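Flasbridge Youth Basketball
Home Teams Schedule Coaches Minutes Contact
Last updated: August

COACHES' MEETING MINUTES

Kilian Holzer taking notes, so you're getting them my way again. If I got you wrong, catch me at the gym before the next meeting and I'll fix it.

We met in the upstairs room at Flurkotport and started at 6:40, ten minutes behind because the side door was locked and half of us were standing at it while the other half were already inside wondering where we were. Both travel teams, the rec side and the middle school group all had somebody there. Last meeting's minutes were approved with one change: the fall clinic is for fourth through sixth grade, and I had written fifth through sixth. Sorry about that.
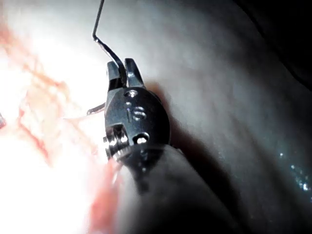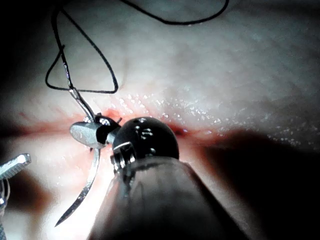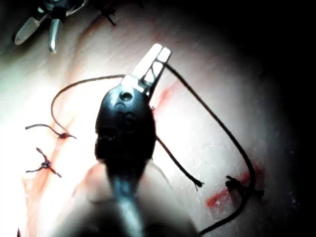

1. Defense, and what we're teaching at which age

This took up most of the night and I enjoyed all of it, even the part where I got outvoted. The question left over from spring was whether the younger teams should be playing any zone. I said my piece, which most of you have heard (man to man only until seventh grade, teach them to guard the ball and see their player, worry about the rest later). The rec coaches pushed back pretty hard. They get one practice a week, they have kids who have never played before, and a basic 2-3 lets everybody stand somewhere useful while they learn. Fair enough!

After a lot of going around we landed on this. Rec teams can play zone in the second half of games only. Travel teams below seventh grade stay in man all season. Seventh and eighth can run what they like, but the first two weeks of practice are man to man footwork for everyone. It passed, with me voting no on the rec part and then agreeing to stop talking about it.

We also agreed to use the same words across all the teams. Last year we had kids moving up who knew "help" as "gap" and "gap" as something else completely, and it cost us most of a month. I'll type up a one-page list. So far it has ball, deny, help, skip, box and scramble. If your team uses a word that isn't on there, send it to me before practices start and we'll argue about it by email.

2. Full court pressure

Short one. No pressing when you're up by more than 15, at any age. We had this as a habit and now it's a rule. There was a question about whether falling back to half court but still trapping counts as pressing, and the feeling in the room was yes, if you're up that much, quit trapping too. The middle school coaches asked if they could still work on the 1-2-1-1 in practice, and of course they can. I'd love to see it run well, to be honest, because last winter our back man was so far up the floor that anybody who could throw over the top got a layup.

3. Gym time

Flurkotport has given us the main court again for the fall. Rec has the early slot and travel has the late one, same as before. The small gym is still up in the air. The volleyball people want it too, and I don't blame them. I said I'd call the office and see if we can split it down the middle with them, and if that doesn't work, the sixth graders will share the main court with the seventh for the first few weeks. Both of those coaches said they could live with it. Please be off the floor when your time is up! Finish your talk in the hallway.

4. Money

We have 619 dollars in the equipment account. The Gasser store quoted us for new balls, and we can get the middle size for the younger teams and still have something left over for pinnies. Approved. We're holding off on the shooting machine, which would run us 1,000 dollars used and which I still want very badly. A couple of people said they'd rather see that kind of money go to officials' fees so we can have two refs at every rec game, and I couldn't come up with a good answer to that. It goes on the list for winter.

5. Drellinico tournament

We're entering 3 teams. The entry form is done apart from the rosters, and I need those from each coach with jersey numbers, spelled the way the family spells the name. Last time we had a kid listed under his brother's name for two games and it got confusing at the scorer's table.

Games there are two 16-minute halves with a running clock until the last two minutes of the second half, so think about your substitutions ahead of time. With a running clock you can look up and find that your eighth kid has barely been in. I use a card with the shifts written out and give it to my assistant, and then I'm not allowed to touch it. You're welcome to copy mine.

6. Fall clinic

We have 38 kids signed up, and the list is still open. Stations will be close-outs, sliding, boxing out and a shell drill at the end with everybody on the main court. I need one more person for close-outs. You mostly have to be willing to say "choppy feet" all morning and show them where the high hand goes. Coffee is on me.

7. Anything else

Somebody left a whistle and a gray sweatshirt in the ball closet. They're on the hook behind the door.

There was a request to start the next meeting earlier so people with small kids can get home. We're going to try 6:00.

To do:
Kilian: word list, call about the small gym, order the balls
Travel coaches: rosters for Drellinico
Rec coaches: practice plans for the first two weeks
Everybody: check that your gym key still works

We wrapped up at 8:25, and then several of us stood in the parking lot talking about box-and-one for longer than I'd like to admit.

Kilian

Recent items
Fall clinic sign-up
Rec league rules, second half zone update
Shell drill for beginners
Minutes: spring wrap-up meeting
Flurkotport gym schedule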